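Egg hunt

An egg hunt is a spring game in which decorated eggs are hidden for children to find, usually outdoors and usually at Easter. The eggs may be hard-boiled, made of chocolate, or hollow with a small treat inside. Players gather them in baskets or bags until a set time is up or the last egg has been found. 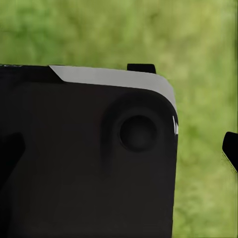
Computer rendering, dark housing with a pale gray edge

Setting and hiding places

Most hunts take place in a yard, park or school field. Eggs for small children are left in plain view on short grass, while older players search under shrubs, behind stones and in the forks of trees. 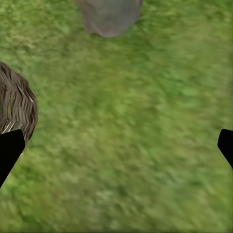 Grass with a gray rock, rendered view

Large public hunts are often split by age, with each group given its own start time and a roped-off area. The yearly hunt at Ekau puts out 4,000 eggs for 500 children, and the youngest group is done in 15 minutes. The 2021 hunt was announced on 2/3/21 and held in April.

Eggs and baskets

Hard-boiled eggs are dyed or painted, often with bands, dots or zigzags. They should not stay out of the refrigerator for more than two hours if they are to be eaten.
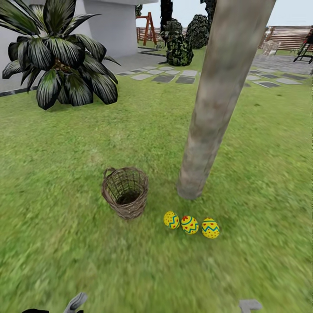
Baskets are commonly woven from willow or other plant fibers - paper bags and tin pails are also used. Some families keep the same basket for years and line it with fresh grass or shredded paper.

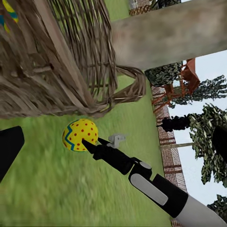 Twig basket and a yellow egg with red dots and a blue zigzag

Variations

In a color hunt, each child looks for eggs of one color only. A clue hunt uses written hints that lead from one egg to the next. Qistina Sutanto's handbook of spring games lists both, along with a night version played with flashlights.

See also: Egg rolling, Egg decorating, Scavenger hunt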